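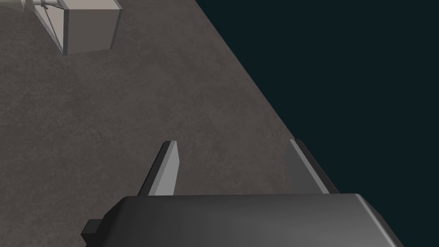 About Wetgate

Wetgate, a division of Horton Gisler, sets up and looks after simulated two-arm work cells. Each new cell begins with the grippers. Finger gap, jaw travel and wrist zero are checked against the Demum parameter sheet, then run for 4000 open and close cycles.

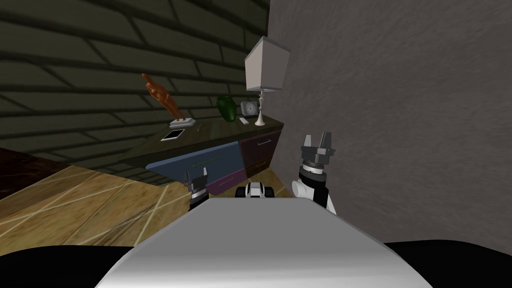 Contact settings come next. A cell is released after 25 clean restarts. If a finger drifts, we reload the last good joint file and repeat the wrist zero before changing anything else.

Hannelore Berchtold heads cell maintenance. Service requests: extension 3212.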